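Slide 4 - the table, and why I keep coming back to it

Good, so if you're still with me (and thank you, it's warm in here), let me slow down a little. When Siham and I moved the workshop to Bernstead, we argued over tables for 3 weeks. I wanted something dark and serious. She wanted pale wood, because you can find things on it, and she was right, as she usually is.

Pause here. Let people look at the grain for a moment. 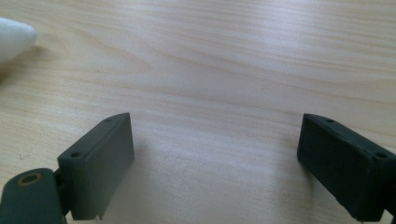
Next one: pale tabletop again, with the tissue, the crumpled clear bag and the cream-colored cup shape. 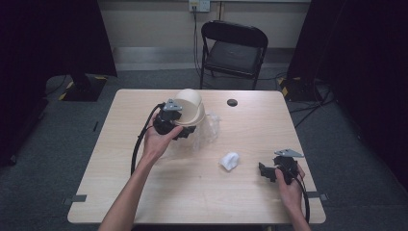

Now, clearing up. Asmaa's habit is to deal with the trash first - bags, tissues, wrappers - and only then decide where the real things live. I fought that for years, I'll admit. Ask who in the room does it the other way around, then move on to the Filali shelves.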